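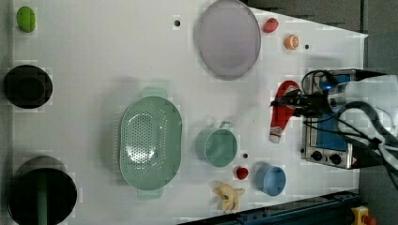
Lab visit: the kitchen cell at Makowska

Search this site Search

Reading time: 2 min

Marites Yap let us in through the loading door on 2021-12-17 and took us straight to the kitchen cell. It is one arm and one white table, with a toaster oven along the right side. The rest of the table is toy food and dishes: a colander, a measuring cup, bananas, a tomato. The black gripper was over something red when we walked up.

Most of our questions were about upkeep. Tobias Kapoor looks after the arm and keeps a paper log next to the computer. Every 200 hours he takes the gripper off, cleans it and checks the finger pads. A set of pads lasts about 3 months. He had an old pair in a drawer and they were worn smooth at the tips.

Cables are the other job. They loop around the arm, and the arm turns a lot, so he goes over them by hand each morning. He has replaced 2 this year — both had split close to a connector.

The emergency stop has a yellow housing and sits low at the corner of the table. Marites tests it before the first run of the day and signs the log. After a stop, the arm has to be sent home before anything else will start.

Spare parts come from Feson, and the last order was slow. They plan to swap the gripper in January. We left by the same door and had lunch across the road.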